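How to Pack Away Summer Clothes for the Winter

By Margaux Langlois
Nov 22, 2021

My apartment has one closet, so the summer clothes have to leave it before the coats can go in. I do this every November. It takes an afternoon, plus however long the laundry takes. The same method works for winter clothes in the spring, except that wool needs a little more care (see the section near the end).

What you need

Clean, dry clothes
Plastic storage boxes with lids
Cotton pillowcases or old sheets
Cedar blocks, if you keep wool
Index cards and tape
A marker

Step 1: Take everything out

Empty the drawers and the closet rod onto the bed. Do it all at once. If you go drawer by drawer you will find three more tank tops after the last box is closed.

Check the back of the closet door, the hooks in the hall and the bag you took on your last trip. Swimsuits tend to be in the bag.

Step 2: Sort

Make four piles: store, keep out, mend, give away.

Keep out a few light T-shirts. You will wear them under sweaters. Also keep out anything you wear at the gym, and one warm-weather outfit if you expect to travel.

For the give-away pile, I go by whether I wore it this summer. If I didn't, it gets one more try next year and I write a small X on the care label. A piece that already has an X goes. Last fall that cleared out 40 pieces, most of them shirts. This year it was a good deal less.

The mend pile should be small. Sew on the buttons now. A shirt stored with a missing button comes out in May with a missing button, and by then the spare is lost.

Step 3: Wash everything in the store pile

Wash even what looks clean. Sweat, sunscreen and deodorant don't always show at first, but they can turn yellow over several months in a box. Treat collars and underarms before the wash. For sunscreen marks on white cotton I use dish soap, rubbed in with my fingers and left for half an hour.

Skip the fabric softener and the starch.

Empty the pockets first. I have washed a train ticket more than once.

Step 4: Dry completely

Clothes that feel dry out of the dryer can still be damp at the waistband and seams. Hang them overnight on a rack with some space between pieces. Denim and linen take longest. If your apartment is humid, give them a second night.

Step 5: Pick the boxes

Plastic boxes with lids keep out dust and most insects. Cardboard is fine for a season in a dry closet but I wouldn't use it in a basement.

I have used Grurnodau boxes for years and bought two more this fall from the Hurar store downtown. The clips on the older ones have started to go, and a strip of tape holds the lid down well enough. The Guérin fabric bags look nicer and fold flat when empty, but they sag when you stack them.

Measure the place where the boxes will go before you buy. Mine slide under a bed, and the clearance there is less than it looks because of the center rail.

Wipe the boxes out with a damp cloth and let them air with the lids off.

Step 6: Line and fold

Put a pillowcase or a piece of old sheet in the bottom of each box. Avoid newspaper, as the ink can come off on light fabric.

Fold the heavy things first: jeans, shorts, canvas skirts. Lay them flat across the bottom. T-shirts go next, then dresses, then anything thin or delicate on top. Linen creases whatever you do, so I roll it and plan on ironing.

Fill the box until the lid closes without pushing. If you have to lean on it, take something out. Sandals and sun hats get their own box. Stuff the crown of each hat with a T-shirt so it keeps its shape.

Step 7: Label

Write what is in the box on an index card and tape the card to the short end, where you can read it when the box is on a shelf or under a bed. "Summer" is too vague if you have more than one. Mine say things like "shorts and jeans" or "dresses, swimsuits."

If several people share the storage space, add a name.

Close the lid and check all four corners before you carry the box anywhere. 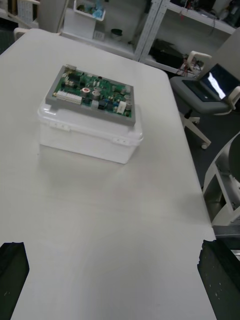 Step 8: Store

A closet shelf or the space under a bed is best. Attics get too hot and basements get damp. If a basement is all you have, raise the boxes off the floor on a pallet or a couple of boards and keep them away from the outside wall.

Stack the heaviest at the bottom. Look inside once in the middle of winter. If anything smells musty, take it all out, air it for a day and wash what needs it.

If you are storing wool

Moths go for wool, cashmere and silk, especially where there is food or skin oil on them. Brush coats outdoors, wash or dry-clean everything, and store it in a box with a tight lid. Cedar blocks may help a little. The scent fades, so sand them lightly each year. I use the Brurnine ones, but any plain cedar will do.

Never hang a heavy sweater for months. The shoulders stretch and they don't go back.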